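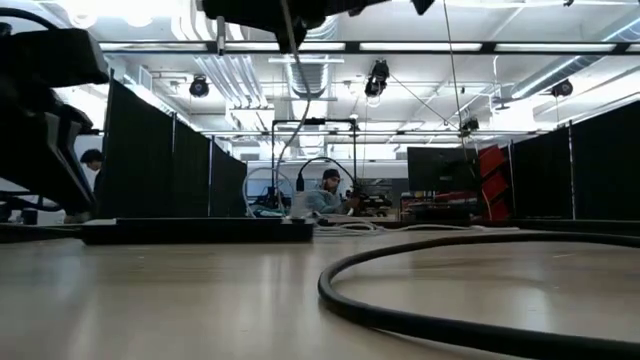 One soap seller told the Arnport city council on Wednesday that she had run a glue gun, two lamps and a card reader off the same outlet for nine winters, and that the only thing ever to trip was a customer.

Markets > Arnport > City Hall

The council thanked her and then voted to ban the practice. Starting with the indoor season in October, vendors at Galli Hall may no longer plug one power strip into another, a habit the new rule calls "series connection of portable outlets" and everyone who sells there calls getting some electricity.

The rule also limits each stall to one cord, which must be rated for the load and must not cross an aisle. Cords may be taped down along a wall. They may not be hung from the rafters, a method the fire department's report said was "in wide use," with a photo of a string of crockpots on the facing page.

Galli Hall was built as a ferry terminal and has 22 working outlets. On a full Saturday it has 70 stalls. The gap between those two numbers has been filled over the years by goodwill, early arrival and a great many orange extension cords, several of which have been there long enough that the hall's own staff thought they belonged to the building.

Fines start at a written warning and go up to $1,000 for a third offense. A vendor who sells beeswax candles asked whether people with no electrical needs at all might get a discount on their stall fee. The council said it would look into it, in the tone councils use for that.

The city had been warned before. An inspection by Starnard, the electrical contractor that looks after the hall, found a chain of five strips running behind the cheese counter, under the stage and out to a waffle stand by the east door. The waffle stand was paying the cheese counter for the privilege in waffles. Starnard recommended that the arrangement end "promptly." It ended the following spring, when the waffle stand moved closer to the stage.

More outlets are the obvious answer, and the city has a plan for those too. It would put new floor boxes down both sides of the hall and replace the main panel, which still has a switch marked TICKETS. The work was meant to be done last summer. Then it was found that the floor could not be cut without a permit from the state historic office, and the historic office wanted to know what was under the floor, and finding out what was under the floor meant cutting it.

That question has now been settled with a small camera and an existing drain. Work is expected to begin after the indoor season closes, so vendors face at least one winter under the new rule with the old wiring.

A petition asking the council to hold off until the outlets are in drew 500 signatures, many of them collected at the waffle stand. Supporters said they had no quarrel with safety and would just like to see the safe thing exist before the unsafe one is outlawed. The fire department replied that it had heard the same argument the last time, about space heaters.

Until then outlets will be assigned by lottery, with hot food going first and lamps last. Vendors who miss out can rent a battery pack from the hall office by the day. The packs are charged overnight at the Dundia Street garage — the hall, the office explained, doesn't have the outlets.

The soap seller said after the vote that she would enter the lottery and was looking at a hand-cranked lamp. The card reader, she said, could go. Most of her customers paid cash anyway, and the ones who didn't could try the cheese counter.

Filed under: City Hall, Markets, Small Business

More from Arnport
Dundia Street garage to close top level for repainting
Ferry horn to sound at noon again, by request
Outdoor market adds a second row, loses its shade
Why the Galli Hall clock is fast, and who likes it that way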